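Print | E-mail
2 min read

4th March

I finished the hall bench this week. It's an old pine piece with a lift-up seat, and it had been sitting in the garage since June with one coat of primer on it. I used milk paint for the first time, the kind that comes as a powder, from Sorkeo. The color is called Dronden, a gray with a little green in it.

Mixing it took longer than the painting. The packet says equal parts powder and water, then let it stand for 30 minutes. I gave it ten the first time and got lumps all down the left leg. I sanded those off, strained the rest through an old pair of tights and started over. The second batch went on fine.
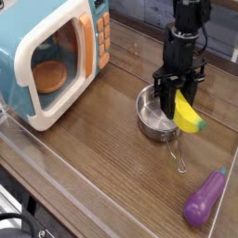 It needed 3 coats over the primer. The first looked terrible — streaky and chalky, with the white showing through at every corner. The second covered most of that. I did the third only on the seat and the arms, where people put their hands.

For the top coat I went with Soler hemp oil instead of wax. Wax on my last dresser marked every time a damp glass touched it. The oil darkened the gray more than I wanted, so try it on the underside first if you care about the exact shade. I wiped off the extra with a cotton rag and left the lid propped open overnight.

The hinges came from Javenel, part number 655. They're a bit wider than the old ones, so I had to fill the screw holes and drill new ones. I still want to line the inside with something, maybe leftover wallpaper. Boots are going in there either way.

Print this post | E-mail this post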